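Home | Home Life | Repairs | Clothing | Letters | Subscribe | Search

We use cookies to remember your settings and count visits. Accept | Manage

The Spare Bedroom Laundry

Interview for the Gernescombe Household Pages

The woman who runs the clothing exchange at Gernescombe folds on a bed. She has a table downstairs, a good solid one, and she used it for the first two years. Then her back started to bother her, and she moved the work up to the spare room, where the bed is high and she can reach across it from either side.

"A bed is the biggest flat thing in most houses," she says. "It's also soft, so you don't fold as sharp on it. I can live with that."

She asked that her name be left out. Most people in town know who she is already, and she doesn't want clothes left on her porch. The exchange has a drop-off door on the side of the old Kirness feed store, and that's where she would like the bags to go.

She has been doing this for seven years. In the last year the exchange took in 2,660 pieces of clothing, and she knows the number because she writes down every piece in a ledger. Jeans are the largest group. Children's coats come next, and after that shirts, which she likes least.

"Shirts take the longest and they look bad the soonest," she says. "You fold a shirt, somebody picks it up to see the size, and you've got a rag again. Jeans hold a fold. You can pick up a pair of jeans and put it back and it's still a pair of folded jeans."

I asked her how she learned. Her mother hung everything, she says, including jeans, over the bar of a coat hanger. There was a crease across the knee of every pair she owned until she left home. Her first job was in the stock room of a department store, where a supervisor taught her to fold denim in under ten seconds. She no longer tries to be fast.

The work starts with sorting. Everything that comes through the side door gets washed before she does anything else with it, clean or not. She uses a powder called Fitus that she buys by the tub. She washes denim inside out in cold water and dries it on a line in the back hall. In wet weather that can take two days, and she has had jeans hanging over the banister, the shower rod and the backs of the kitchen chairs all at once.

"My husband says the house smells like a new car that got rained on," she says. "I don't smell it anymore."

When they are dry she looks them over. She checks the zipper first, running it up and down three times. Then the button, then the crotch seam, then the pockets. She turns the front pockets all the way out. She has found grocery lists, a house key, a baby tooth in a twist of tissue and, once, a folded twenty, which she returned. Belt loops come after the pockets. She pulls on each one with a finger.

"People hoist their pants up by the belt loops, so that's where they give," she says. "If the loop is torn off one end I can sew it back in five minutes. If it took a piece of the waistband with it, that's a patch, and I have to want to do it."

She has opinions on wear. A faded pair goes out. A pair with a soft, fuzzy edge along the top of the waistband goes out too, as long as the stitching under it is sound. She trims loose threads with nail scissors and never pulls them. Holes in the knee depend on who the jeans are for. Teenagers will take them and men over fifty won't.

What she will not send out is a pair with a thin seat. She holds the back up to the window, and if she can see daylight through it the jeans go in the rag bin. She cuts them up for patches. The legs usually have plenty of good cloth left in them, and light blue is the color she runs out of first.

"Dark patches on light jeans look like a mistake," she says. "Light on light, you have to look for it."

Her way of folding has changed over the years. At the store they folded jeans with the back pockets facing out, one leg over the other, then up in thirds. She still puts the pockets out. People recognize a pair of jeans by the back, she says, and they can see the state of the stitching without opening anything. But she stopped folding in thirds when she got the shelves at Kirness, which are deep. Now she folds each pair in half lengthwise, tucks the point of the seat in flat, and brings the hems up toward the waist. After that she leaves it alone or folds it once more, depending on the size.

She smooths as she goes, with the flat of her hand, from the waist down. She doesn't iron denim. She did own a folding board for a while, a gift from her sister, and it is now under the leg of a dresser.

The bed is made when she works on it. She tried it with the covers stripped off and the jeans slid around on the mattress pad. She tried an old wool blanket, and everything picked up lint. The cover she has on now has a flower print, and she says the print helps her in a way she didn't expect. Loose threads and bits of lint show up on plain white and she would spend the whole evening picking at them. On the flowers she doesn't see them.

"Then I shake it out the window when I'm done," she says.

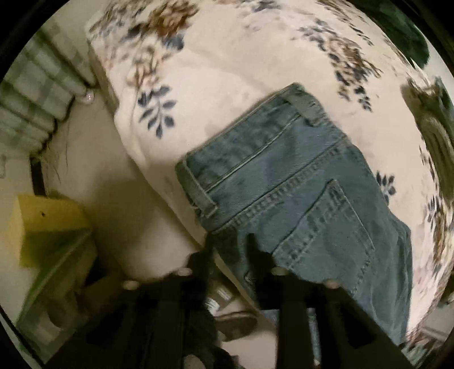
Stacking and Sizes

Once folded, the jeans are stacked on the floor along the wall, waistbands all facing the same direction. She measures every pair with a cloth tape, no matter what the label says. Labels wash out, and she doesn't trust them when they're new. She writes the waist and the inseam on a strip of masking tape and puts it on the back pocket.

The stacks go no higher than eight pairs. Higher than that they lean, and the bottom ones get a hard edge that takes a wash to get out. She carries them down to the car in shallow boxes from the Hashemi grocery, the kind that melons come in, with handholds at both ends. A melon box takes two stacks side by side.

In March, when people clean out their closets, she had 44 pairs waiting in the bedroom and no shelf space at Kirness. She put an overnight guest in with them. The guest took home two pairs.

I asked what she would say to somebody who only wants to get their own dresser drawer in order. She thought about it for a while.

"Take everything out first and try it on," she said. "You've probably got a pair in there that you fold every week and haven't worn in years. Bring me that one."

She gets asked whether jeans should be hung or folded, and she says to do whatever fits in the closet. She keeps her own folded. She owns four pairs. The oldest has a back pocket she has sewn on again twice, and she wears it to paint in.

The exchange is open in the mornings from nine until noon. There is no charge for clothes. Bags can be left at the side door at any time, tied shut, and she asks that shoes be packed separately.

Comments (4)

denimdrawer
I do the thirds fold and my stacks go over at six pairs. Going to try it her way with the hems to the waist. Does she button them first?

backhall27
Yes to nail scissors! I pulled a thread on a waistband once and opened up two inches of it.

Porchlight
We dropped off three bags there last fall. Everything on the shelves has a tape label, and it does save a lot of time in the fitting corner.

ruthless_sorter
Powder in cold water leaves white streaks on my dark jeans. I dissolve it in a cup of warm water before it goes in the machine.

Get the Household Pages by email once a month. Enter your address to sign up. You can unsubscribe at any time.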